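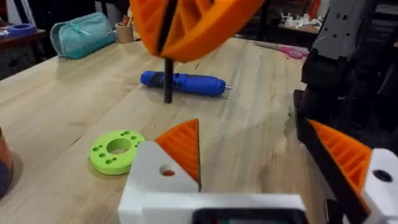 What the second arm is going to cost me (and what I forgot to budget for the first time)

Okay, so I promised a money post back in September and then kept putting it off, mostly because adding everything up meant opening the spreadsheet, and I had been avoiding the spreadsheet. But the tabletop project has reached the point where I want to buy more stuff, and I have a rule that I'm not allowed to buy more stuff until I've written down what the last round of stuff did to me. So let's go!

If you're new, I do small robot manipulation projects at home in the evenings, on a wooden table that used to be where I ate dinner. The grippers have orange printed fingers with ribs on them, and the things they practice on are whatever fits: a blue cordless screwdriver, a lime-green printed ring with little holes around the face, a pair of pink-handled scissors, the teal pencil case. I like using ordinary things because the prop budget stays at pretty much zero, and trust me, it's the only line that does.

The big ticket

The arm kit I'm looking at for the next round is the Zaveton, and it comes to $667 with shipping. I went back and forth between that and the Ghauri for most of a month. The Ghauri is nicer, no argument. Quieter joints, better cable routing, a manual that somebody proofread. It also wants its own power supply and its own controller, and by the time I'd put both of those in the cart I was looking at a number I'd have to explain to the rest of the household. So the Zaveton it is, unless something changes before payday.

One thing I'd tell anybody pricing these: look at what's in the box before you compare. Two kits can be sitting there at the same price and one of them includes the clamps, the power brick and the USB cables and the other includes a bag of screws. I got caught by that the first time and ended up making three separate orders from three separate places, and paid shipping on every single one of them. I could've bought a decent pair of clamps with just the shipping.

The small stuff that isn't small

So here's where my first budget fell apart. I had a line for the arm, and a line that said "misc" with a cute little number next to it, and misc ate the whole thing alive.

Filament, for starters. I print the fingers myself, and the mounts, and the practice pieces (the green ring was supposed to be a quick test print and has somehow become the thing I use most). I go through way more orange than any other color because I got stubborn about having the fingers match. If you're not fussy, buy whatever is on sale. I am fussy. I've put down $200 for filament and hardware this time, and hardware means screws, inserts, spare horns for the motors, zip ties, the works. That felt ridiculous when I typed it in. Then I looked at last year's receipts and it felt a lot less ridiculous.

Spare motors are the other one. Buy 2 when you buy the arm. I didn't, and when the wrist joint quit on me I waited out the shipping from Prirkthorpe with the whole project sitting dead on the table. I've never been so productive at laundry.

Then cameras. I want the same model of little wrist camera on every arm, which sounds obvious and somehow wasn't obvious to me the first time. Mixing two kinds meant two mounts to design, two sets of settings to fuss with, and cables of different lengths, one of which was always the wrong length. If you're planning for more than one arm, pick your camera early and buy the spare right then, while the store still has that version.

Table space, which I keep pretending is free

I measured the table three times before admitting that another arm will fit but the pencil case, the pen holder and my coffee will not. The options are a bigger table, a shelf, or clearing up after myself. I've budgeted for a shelf.

What I'm really after is a work surface that doesn't wobble. You'd be amazed how much a little wobble messes with things when you're trying to line up a finger on a screwdriver handle. A friend suggested the workbenches at the Keltbridge salvage yard, where they sell off old shop furniture every Wednesday morning, and I keep meaning to go. They're heavy and ugly and cheap. Getting one up my stairs is a different matter, and I should probably put a line in for pizza and a couple of strong people.

I don't mind about scratches, by the way. The table I have is scratched and it makes no difference to the work, so don't let anyone talk you into a fancy top.

The order I'm buying in

Last time I bought everything in one excited evening and then discovered half of it didn't go together. So this time it's in stages. First the filament and screws, because I can start printing the brackets and fingers while I wait for everything else. Then the arm and the spare motors in one order to save on shipping. Then the camera, once I've had the arm in my hands long enough to be sure where I want it mounted. The shelf or the bench goes last, and if money runs out before I get there, well, the coffee can live on the windowsill for a bit longer.

I'm also leaving a month between the arm and the camera. Partly for the bank account, and partly because I know myself and I'll change my mind about the mount at least once. (I've already redrawn it. Twice. The arm isn't even ordered!)

Stuff I decided against

A second printer. I want one so much. I don't need one, the one I've got keeps up fine if I start things before bed.

Ready-made gripper fingers. They look great, but I chew through fingers, and a printed one costs me pocket change and an hour or two of waiting.

A fancy light rig. Maybe later. The back of my room is pretty dark and I know it'll bug me eventually, but a desk lamp is a lot cheaper and I already own one.

If you've bought the Zaveton and have opinions about the power brick, please leave a comment before I hit the button, especially if they're bad opinions. And if anybody near Keltbridge has a truck and a free Wednesday morning, I'm buying the pizza.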